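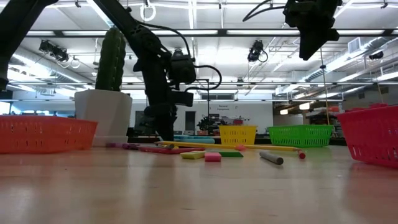

Wrist camera or no wrist camera

I spent February going back and forth between two Urow grippers, one with a camera at the wrist and one without. The job was pencils and erasers into baskets. With only the ceiling view, the Midano controller kept closing its fingers too high on pencils. 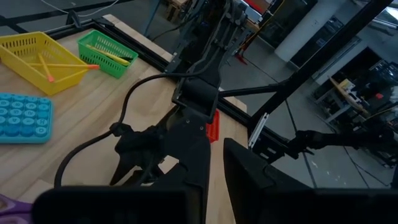 The wrist view costs me some delay, more than 21 milliseconds, and the fingers hide part of the table. I still prefer it for thin things.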